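About us

The Flosmont group studies how a robot arm can learn to use the doors, drawers and handles of an ordinary kitchen. We are a small research group inside the Haslam Institute, and we do most of our work in simulation before we go to a real arm.

How we started

The group began in August as a side project of Kirsty Naylor and Emiko Tanabe. They shared an office and one question: if a policy has learned to open a door in one kitchen, how much of this is still useful in another? The first answer was "very little", and it took us a long time to understand why. The policies had learned the place of the handle in the training kitchen – when we moved it by a hand's width, they reached for the old place.

Our method

We call our method Kilow. The idea is simple to explain. Before the policy is trained on full tasks, it is trained only on the last part of the approach, from many starting positions near the handle. We change the handle shape, the door width, the lighting and the position of the robot base. Full tasks come after, and they are short to train.

The simulated kitchens come from our own generator, Wivley. It has produced 1,209 kitchens so far. We keep 96 of them apart and never use them for training, so all results we publish are from kitchens the policy has not met before. Wendy Wainwright maintains Wivley and decides which kitchens go in the test group. The rest of us do not see the list until a paper is finished.

What we have found

Our largest study has 1,356 test runs, all on the held-out kitchens. Policies trained with Kilow opened more doors than policies trained on full tasks from the beginning, and the difference was biggest for long vertical handles. For small drawer pulls we saw almost no difference. We reported both results, and the drawer problem is now the main subject of Naima Ghoneim's thesis.

Two questions are still open for us:

1. Drawers. A small pull gives the gripper little room, and a small error in angle is enough to miss it.

2. Double doors. When two handles stand close together, the policy must choose one and stay with it during the whole approach. Refrigerators are our standard test for this.

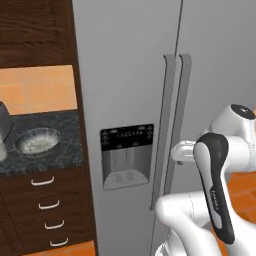 Work with us

We take two visiting students each year. You do not need experience with robots, but you should be comfortable with programming and patient with failed runs. Please write to Joanne Bainbridge with a short letter about what you would like to study. She answers every letter, sometimes slowly in the weeks before a paper deadline.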